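Tunar: a word list of knitting and mending terms
README, last revised February 6, 2018

What you get

One file, tunar.csv, with 2000 rows. Each row is a term that somebody has used in print for something done to yarn or cloth, with a plain gloss, the kind of source it came from, and a column called "quarrel", which is filled in when two sources disagree. The quarrel column is the longest in the file.

Tunar began as a private list of words I had looked up twice. It was meant to stop at one page.

Columns

id: a number. Gaps are deliberate, or at least permanent.
term: lower case, as spelled in the source.
gloss: one sentence, everyday words.
region: UK, US, both, or "argued".
source_type: pattern, manual, magazine, shop leaflet.
quarrel: see above, and bring tea.

Known problems

"Tension" and "gauge" are kept as separate rows that point at each other. Merging them was tried in version 9 and undone in version 10.

UK double crochet is US single crochet. If you join this list to another on the term column alone, you will get a very confident mess.

Terms for holes are the weakest part. Eyelet, openwork, mesh and lace overlap so badly in the sources that 41 rows carry the same gloss with the words in a different order. "Dropped stitch" is filed under faults, though two magazines sell it as a feature.

The letter Đ in the Đồng leaflets survives only if you open the file as UTF-8. Some spreadsheet programs will turn it into a small box and say nothing.

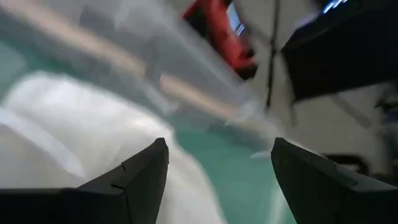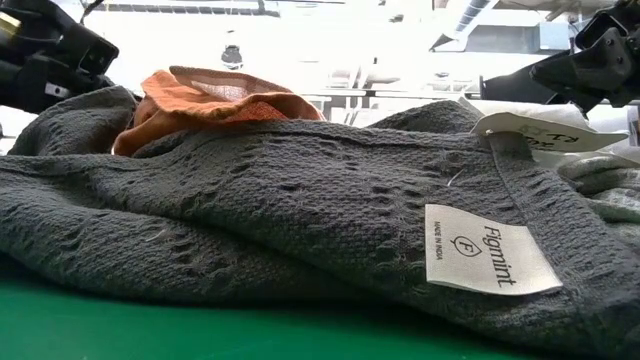
Dark grey knit with rows of small eyelets. See the rows on openwork, all of them.
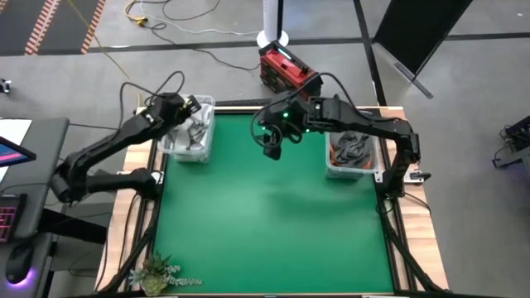
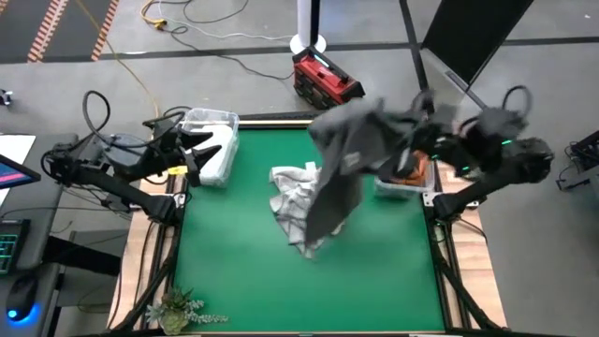 Jae-in Kang wrote back that the eyelet rows should be left alone until someone has read the Wusia pattern books properly, that "openwork" in those covers anything you can put a needle through on purpose, and that my gloss for "faggoting" was wrong in both directions. The gloss has been changed. The pattern books are on my desk, where they have been for a while.

Splitting and sorting

Rows are sorted by id, which is the order I found them in. Please don't ask for alphabetical order; your computer can do it faster than I can answer the email. There is no test split. If you need one, take every tenth row and tell people that you did.

Using the list

Free for any use, including commercial. Credit "Tunar word list" and give the version number, which is 11. Patterns themselves are not included and can't be rebuilt from the glosses, though one reader made a fair attempt at a sock.

Corrections

Send the id, the term and the page you are looking at. "My gran never called it that" is accepted as a quarrel but not as a source, unless your gran published. Corrections to the Primbridge leaflets need the leaflet number as well, as they reprinted the same title with different stitches in it.

Still to do

Darning terms, second half.
A decision on "ease".
Row 1, which is blank.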